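Kakudum Tabletop Objects
README, release of November 24, 2020
Maintained by Yuk-lan Chung

Contents
The release covers 789 entries on everyday objects and where they sit on a worktable. 413 entries concern the red line: a long, thin, red item handled over a white board. The remainder cover storage items. Each entry holds a short name, a color, a position and a free-text note.

Naming
Use the plainest name that fits. The material field is optional – leave it blank if the material was not checked. Color is always filled in. The red line and the dark green blocks have separate entries, including where one is close to the other.

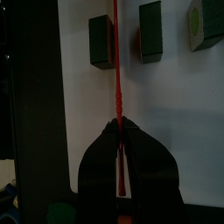 Wiesława Kalinowski wrote that "red line" is too easily read as a marking on a surface, and that she would prefer "red strand" in the next release. The old name stays as an alias so that the October files still load.

Table layout
Positions are given from the front edge of the table. The white board is listed under "front middle". The back row, left to right: pale blue jug or bottle, wooden box, pink-tinted cup with a blue utensil in it, square translucent pink container. The cup and the utensil are separate entries joined by the field "held_in".
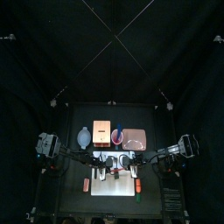
Should an object with an uncertain use be left out?
Keep it, and set the use field to "unknown".

Known issues
31 entries have no note. Nearly 75 use the older spelling "gray-blue" for pale blue – to be merged.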